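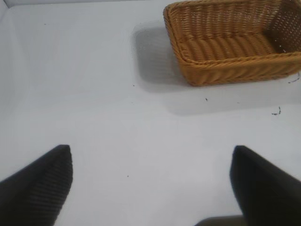 Die Ausgabe von Körben für den gemeinschaftlichen Küchenbereich unterliegt der Hausordnung und wird von der Materialstelle Ukus verwaltet. Ausgegeben werden rechteckige Flechtkörbe in verschiedenen Größen. Maßgeblich für die Einordnung in den Bestand ist die Ausführung des Randes; Modelle mit dickem, gerolltem Rand und geripptem Boden gehören zur Gruppe der offenen Vorratskörbe. Die folgenden Antworten geben den Stand vom Oktober wieder.

Start | Küche | Ausleihe | Häufige Fragen | Kontakt

Stand: Oktober — Text: Hermine Berchtold

Häufige Fragen zu Flechtkörben

Wofür dürfen die Körbe verwendet werden?
Zulässig ist die Aufbewahrung von trockenem, ungeschnittenem Gemüse, von Obst mit fester Schale sowie von Brot. Für Brot ist ein sauberes Tuch einzulegen. Gekochte oder tropfende Speisen dürfen nicht in den Korb gegeben werden.

Wie lange kann ein Korb ausgeliehen werden?
Die Leihfrist beträgt 10 Tage. Eine Verlängerung um weitere sieben Tage ist einmal möglich und muss vor Ablauf der Frist in Raum 161 beantragt werden. Pro Haushalt werden höchstens vier Körbe ausgegeben. 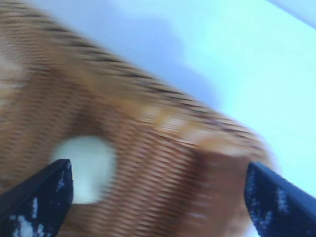 Vor der Rückgabe ist der Korb vollständig zu leeren und auszubürsten. Verspätete Rückgaben werden im Ausleihverzeichnis vermerkt.

Wie wird das Geflecht gereinigt?
Staub und Krümel werden mit einer weichen Bürste in Richtung der Stränge entfernt. Bei Flecken genügt ein leicht angefeuchtetes Tuch. Die Körbe dürfen weder eingeweicht noch in der Spülmaschine gereinigt werden. Zum Trocknen sind sie offen aufzustellen, nicht auf der Heizung.

Wo sind die Körbe abzustellen?
Auf einer ebenen, sauberen Fläche. Das Stapeln ist nur bei leeren Körben gestattet — gefüllte Körbe stehen stets einzeln.

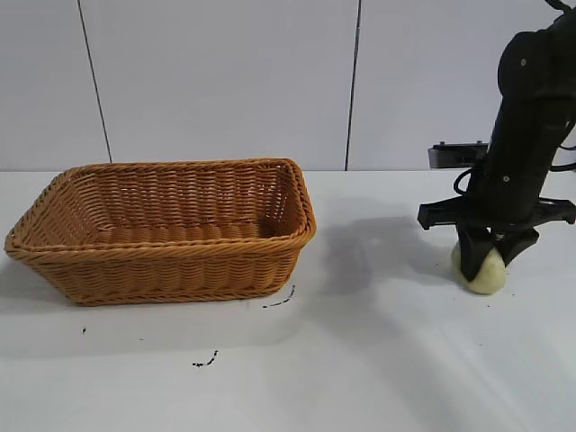
Leerer Flechtkorb auf weißer Tischplatte.

Was ist bei Schäden zu tun?
Lose oder gebrochene Stränge sind nicht abzuschneiden. Der Korb ist mit einem Hinweis zurückzugeben; über eine Reparatur entscheidet Wendell Gallagher.

Verwandte Einträge
Vorratsdosen: Ausgabe und Rückgabe
Kartoffeln und Zwiebeln richtig lagern
Pflege von Holzbrettern
Schlüssel für den Küchenbereich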